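The Keys to Aunt Maricica's

By the time the second call came from Tretier I had already packed the car, unpacked it to find my phone charger, and packed it again, so I wasn't at my best. My cousin Cristóbal was the one calling. He wanted to know whether I was bringing the keys, and I said of course I was bringing the keys, and then I went back into the house and got the keys.

Maricica Rusu was my mother's aunt, which makes her my great-aunt, but everybody in the family under the age of seventy called her Aunt Maricica and she answered to it. She had moved into the nursing home in March after the business with the stairs. Her house had to be emptied for the new people, and she had made it very clear that she wanted the job done by Cristóbal Alarcón and me and no one else, because we were the only two who had never asked her for the piano.

It's 167 miles from my place to Tretier if you go by way of Malik, and I always go by way of Malik, where there's a diner that will put a fried egg on anything. I had my egg on a pancake. I mention it only because I was still there, wiping my plate, when Cristóbal called a third time to say he'd been sitting on the porch for an hour and a lady across the street had brought him soup.

"What kind?" I said.

"Get in the car," he said.

We started with the laundry, which was my idea, on the theory that you ought to begin with something you already know how to do.

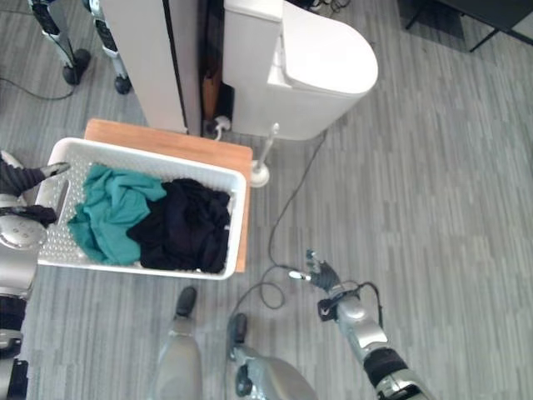 The last of the wash.

Cristóbal took the kitchen. He's a neat man, and he had brought labels. I could hear him in there tearing newspaper and talking to himself, and every so often he'd call out the name of some object as if he were introducing it at a party. Potato masher! Egg timer! Another egg timer! I'd call back keep or give, without the faintest idea what I was deciding, and he would write it down in his good handwriting.

We found the envelope a little before four. It was in the flour canister, under a sheet of waxed paper, and it had 600 dollars in it, in twenties, along with a note that said TOSANO, DO NOT SPEND.

Now, neither of us had ever heard of Tosano. Cristóbal thought it was a man. He got quite worked up over it, standing there with flour to the elbows, and by the time I'd made coffee he had given this Tosano a mustache and a boat and a broken engagement.

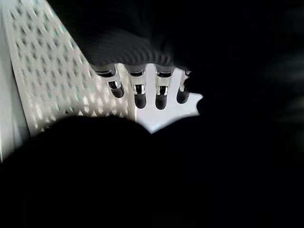 I said it could just as well be a furniture store. He said nobody hides money from a furniture store. I said he had never seen our aunt buy a couch.

So we called her. It was the supper hour at the home and she came on the line chewing.

"Aunt Maricica," I said, "who's Tosano?"

There was a long pause, and I heard her put down her fork.

"Is that Cristóbal breathing?" she said.

"Yes, ma'am," said Cristóbal.

"Tosano is a horse," she said.

Well, we had to sit down. She told us the whole thing, with breaks for her green beans. The summer she was widowed she had gone to the races at Jalto with a girlfriend from church, put two dollars on Tosano because he looked tired and she felt for him, and he had come in ahead of every other animal on that track. She'd gone back every summer after that, on the bus, and told my mother she was at a quilting retreat. The money in the flour was what she had left over. She had been saving it for one more trip.

"I never saw you with a quilt," I said.

"No," she said, "and your mother never asked to see one, God bless her."
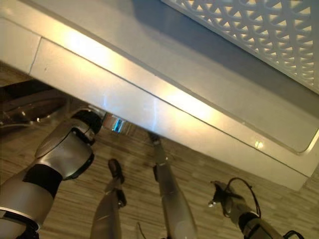

Jalto

We signed her out at nine in the morning. The nurse wanted to know where we were going and Aunt Maricica, who was wearing her blue hat, told her a quilting retreat.

She sat up front with her purse on her knees and the envelope in her purse. Cristóbal rode in the back with his labels, because he hadn't wanted to leave them at the house, and she made him read her the whole list of what we were keeping. She let the egg timers go without a word. When he got to the piano she held up one finger and told him to put his own name on it, and he didn't say anything else for a good many miles.

She bet 80 dollars on a gray filly in the third race, and the filly came in dead last.

"Look at her, poor thing," said Aunt Maricica, very pleased, and sent me for a lemonade.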